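**Packing room, week of 21st February**

Quick one, boxes are calling. The Lesum order is 3,000 gift cartons and as of last night we're at 2,471 folded. So 529 to go, plus the Starkis top-up (562, the small size, same tape). Doable if the tables stay clear. Please please no coffee on the pale wood one, it marks.

Folding reminder for anyone new: long flaps in last, press the crease with your thumb, not your nail. Tan cartons for Starkis. Bad creases go in the Antoniuk pile, we re-use them as padding.

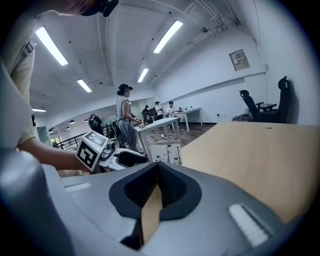
Tape guns. We have two that work and one that thinks it works. The third has a red dot on it now, leave it alone till the new blades come. Imow are sending 21 rolls of the wide paper tape, should be here before the weekend. When it comes, shelf not floor. Last lot got damp at teh bottom and wouldn't stick to anything.

Also: finished cartons stack with the printed side facing out, so whoever loads can read it without turning every one round. Took ages last time.

Chairs. If you move one to sit and fold, put it back by the wall after, the cart needs the gap. Lights off at the switch by the door, both rows, the back ones get forgoten.

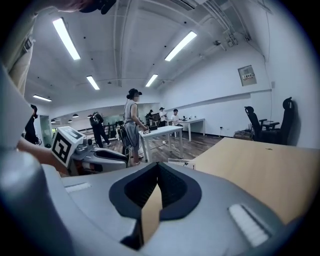 *The big room, with the pale wood table on the right.*

Pickup for Lesum is end of February, exact day when they tell us. Spare hour? Come fold. Gloves in the drawer, scissors on the hook, bring your own music.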